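Kekside Handheld Gripper Pair, Wired
Item 2143
Sold as a left and right set
Price: $199 per pair while the trial stock lasts

Two black grippers, two short jaws apiece, a metal bracket on top of each and a cable out the back. You hold one in each hand and do the chore yourself, and the robot is supposed to learn from your good example. Choose your example-setter carefully.

We ran the Kekside pair against the Flallinard Duo and the older Cloutier set over 14 sessions on the same small table. Noelia Bravo and Marcelino Carrasco traded off, mostly because Marcelino's forearms filed a complaint.

How they compare

Weight: The Kekside is the lightest of the three. The Cloutier is a fine gripper and a better dumbbell.

Jaws: Short, with good bite on thin edges and wire. On anything wide and round you need to come in square or the object leaves. The Flallinard has longer fingers and forgives more, including things it shouldn't.

Bracket: Takes the Jandlow wrist camera without an adapter. Tighten it more than you think. Ours drooped for most of a morning and recorded a very thorough study of the carpet.

Cable: Long enough to work standing. The left one likes to wander under your elbow, so run it off the side of the table before you start.

Trigger: Smooth, a little stiff for the first hour. Aurelio Nieto calls it "a stapler with ambitions" and has asked to keep his pair.

What's in the box

Left gripper, right gripper, two cables, 4 spare jaw pads, a hex key you will lose.

Not included: camera, controller, patience.

Who should skip it

If your tasks are all mugs and bottles, buy the Flallinard. If you mix shelves, racks and awkward smooth things with necks, the Kekside is the one we kept reaching for.

Questions about mounts go to Araceli Echevarría at the parts desk. Returns are accepted until the end of November, with the hex key if you still have it.
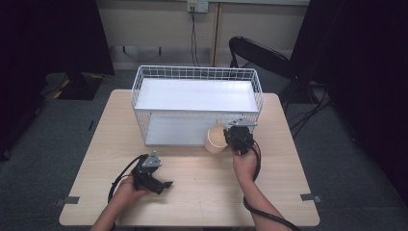

Replacement jaw pads and longer cables are listed separately under Kekside spares.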